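Farah Ismail's harbor photo wins at Andbridge 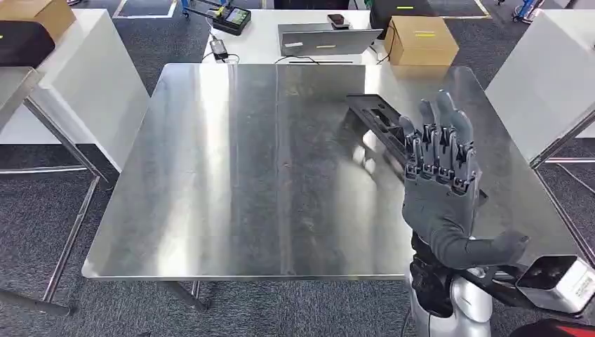

I just got word that the Andbridge photo contest has a winner, and I'm so happy with this one! It's Farah Ismail's shot of the harbor at low tide, picked from 2463 entries (I sent in two, no luck again). She took it in February, before sunrise, after three cold mornings of waiting for the fog. Noreen Ó Riain came second with her heron. The best 80 prints go up at the Cilia gallery on 9 June 2023, and it's free to get in. I'll be there early, so come say hi!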